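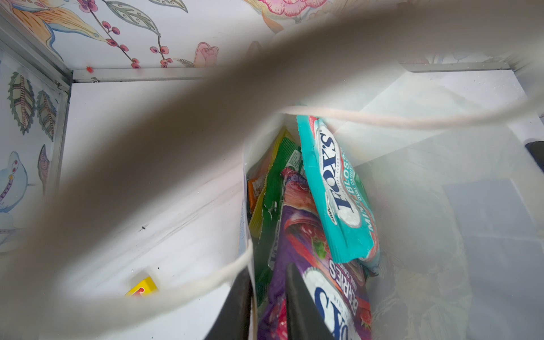 *Bag of mints and berries, Fox's*

Wombat facts, Nundonby hall, 20 min tops

- start w/ the cube poo. everyone knows it, get it over with
- pouch faces backwards – so dirt dosen't go in. pause for the kids
- teeth never stop growing. say why: tough grass
- burrow at Bivel paddock: 183 paces of fence dug under in one winter
- echidna bit – no teeth, long tongue, SLOW DOWN here
- platypus glows under UV. lights off??
- skip koalas if past 7.40
- questions, then stack chairs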